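The school at Fladley has had no song since last July. The old one, with its verses about the conquest of distant lands, was sung at every prize day for 115 years, and many parents still know it by heart.

It was Adjoa Kwofie, then 16, who first refused to stand for it. Her letter to the head teacher, Lindsay Grimshaw, was only one page long. Within a week 200 pupils had put their names under it.

"I did not want to insult my grandfather, who also sang it," she told me. "I wanted words that I can sing too."
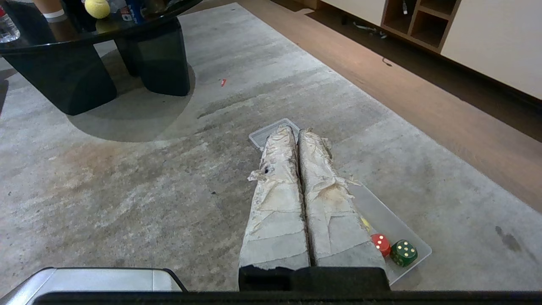
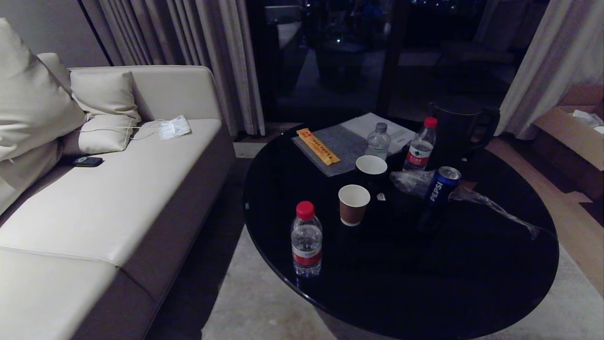
The second picture: cushions and a phone on the pale sofa.

Former pupils were divided. Ansel Oyelaran, who left the school long ago, wrote to the local paper that a song is a memory and should be left in peace. Kamala Acharya, who teaches music there, keeps the old sheets in her cupboard and does not wish to throw them away.

She has now asked the pupils for new verses. One proposal is about the river, another about the late bus from Grenberg, and this one made the whole staff room laugh. The vote will be held before the summer holiday, and the former pupils may also take part in it by post.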